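The Gripper and the Gallery Wall

Natsumi Kaneko has spent most of the year looking at walls. She is happy to talk about them, at a length that may surprise anyone who thought robotics was a glamorous line of work.

Her team at Rarcombe builds the practice material for Etach, a system that is meant to learn how to move a gripper by watching a great many examples of somebody else doing it. The somebody else is usually Kaneko, sitting at a desk with a hand controller and a cup of tea gone cold. The gripper exists only on a screen, and so does everything it approaches.

"People hear 'simulation' and think I press a button and go home," she says. "I press the button. Then I drive the thing about for an hour and a half."

Each example is a short recording of the gripper's own view, paired with the commands that moved it. One working set needs 41 of them for every arrangement of the room, and the arrangements are shuffled by a program called Lubis, which picks wall coverings, floor coverings and ornaments from a library and has no taste whatever. Kaneko speaks of it as one might of a lodger.

"Lubis once gave me the same bathroom tile on the floor, the walls and the ceiling. I drove in it for a whole afternoon. You lose track of which way is up, and then you go and stand in the car park for a bit."

The shuffling is the point. An early version of Etach was trained in a single plain white room and did very nicely there. Moved to a room with a pattern on the wall, it slowed, dithered and set off towards a corner. "It had learned the room," Kaneko says. "We'd wanted it to learn the job. It was a bit like a pupil who's memorised the answers, including the page numbers."

So now there are patterns, and pictures hung on top of the patterns, and the wrist of the gripper is tipped over at angles no sensible person would hold their head.
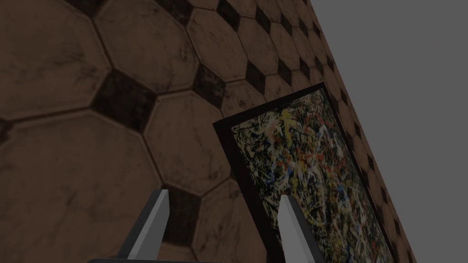
The gripper's view in simulation: octagonal tiles, a splatter painting and the two fingers.

I ask whether the painting was her choice. "Lubis again. I quite like that one. You've got all that yellow and white tangled up, and it's busy in a completely different way from the tiles. If the system can ignore both of those it can ignore most things."

Does it ignore them? She wobbles a hand. Of the last 33 test runs, over 20 went the way she wanted, and she won't be drawn on the rest except to say that they were "educational".

The steep views cause the most argument in the office. Her colleagues on the Ekar side, who handle the training itself, would like more of them. Kaneko, who has to record them, would like fewer. When the wrist is rolled over, left on the controller stops feeling like left, and she makes mistakes. For the first 2 months she threw the mistakes away.

"Then someone at Ekar asked where all the wobbles had gone. They wanted the wobbles – or at least the bit afterwards, where I notice and put it right. I'd been deleting the useful part, very neatly, every evening."

She keeps them now, each labelled with what went wrong. The labels began as proper sentences and have since worn down to 3 categories: drift, overshoot and "me".

Before I go she lets me have a turn. I bring the gripper round to face a wall, overcorrect, and finish up staring at plain grey nothing past the end of it. Kaneko leans across, types something and saves the file.

I ask which label I got. "Overshoot," she says kindly, and starts loading the next room.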